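5 February 2018

# Put the slippers out

I have lived in Filton for 13 winters, and I have taken my boots off in other people's houses through all of them. I have no complaint about that. The city spreads sand and salt from the first freeze until spring, and no sensible person wants it on the living room floor. My complaint is with what comes next, when the guest is left standing in sock feet on cold tile while the host goes to see about the drinks.

A house that asks for shoes off should offer slippers. Most houses here don't. I think it is a small failure of hospitality and an easy one to fix.

The usual arrangement is a rubber tray by the door, already full. The guest bends down, unlaces, hops, steps back into a puddle left by an earlier guest, and spends the evening with one wet sock. An older guest has it worse. My mother-in-law stopped going to a neighbour's Christmas open house because there was nowhere to sit while she did up her boots, and she didn't like to ask for a chair.

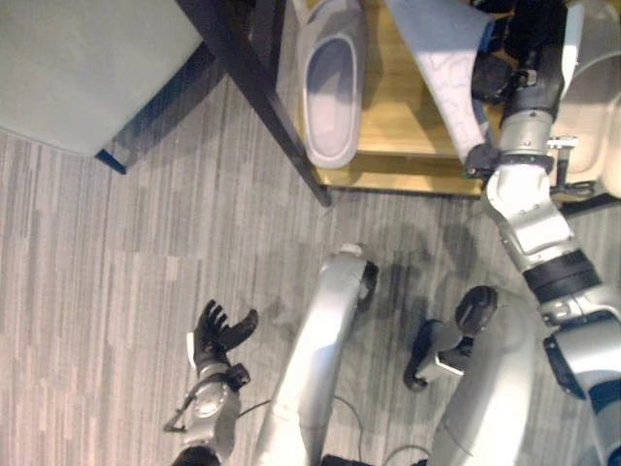

*A padded seat at the right height saves a lot of hopping.*

So the first thing is somewhere to sit. It doesn't have to be much. The Ljungberg bench I looked at last fall was $400 and very handsome, and I went home and put a kitchen chair by the door. The chair works. It has a coat on it most of the time, but the coat can be moved.

The second thing is the slippers themselves. People object to these on grounds of hygiene, and I take the point, up to a point. Nobody wants a stranger's old moccasins with the shape of his toes worn into them. Plain washable slides solve it. They go through the machine with the towels. The cheap ones from Pelari have held up for two winters at our place, though the soles have gone a bit flat and one pair came out of the dryer smaller than it went in.

Size is a better objection. A visitor with big feet will hang off the back of anything you own. Buy large and let the small-footed people shuffle. Children don't care and will take theirs off inside five minutes anyway.

The objection I hear most is that it is fussy -- that a basket of guest slippers makes the place feel like a spa or a dentist's. I don't see it. We hand people a towel if they're staying the night and a glass if they're thirsty, and we don't call that fussy. We have already told them what they can't wear. Handing them something they can wear seems like the least of it.
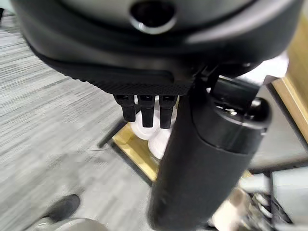

Myfanwy Price disagrees. After I raised all this in the community newsletter last May, she wrote in to say that guests ought to bring their own, as her family always did, in a cloth bag with the casserole. In her view a host has enough to do, and anyone who has lived through a Filton January knows what to expect at the door.

She is right that it used to be common. I remember the cloth bags. But it only works for people who know the custom, and plenty of our visitors now come from places where shoes stay on or where the house supplies the slippers. A newcomer invited to supper shouldn't have to know about the bag. The rule belongs to the host, and so should the equipment.

I'd make an exception for big parties. If you are having the whole street in, put down old sheets, let people keep their shoes on, and mop in the morning.
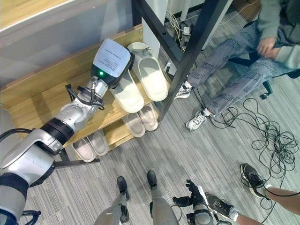 ## Where to keep them

Keep them where they can be seen. Slippers in the hall closet might as well be in the basement, as no guest is going to open a closet and rummage. They should be out, in pairs, close enough to the door that a person can reach them without crossing the wet part.

It also helps to say something. "Help yourself to slippers" is enough. If someone would sooner stay in socks, leave them alone. My brother-in-law has refused every pair I've offered and walks around on our kitchen tile in February in thin dress socks, and that is his business.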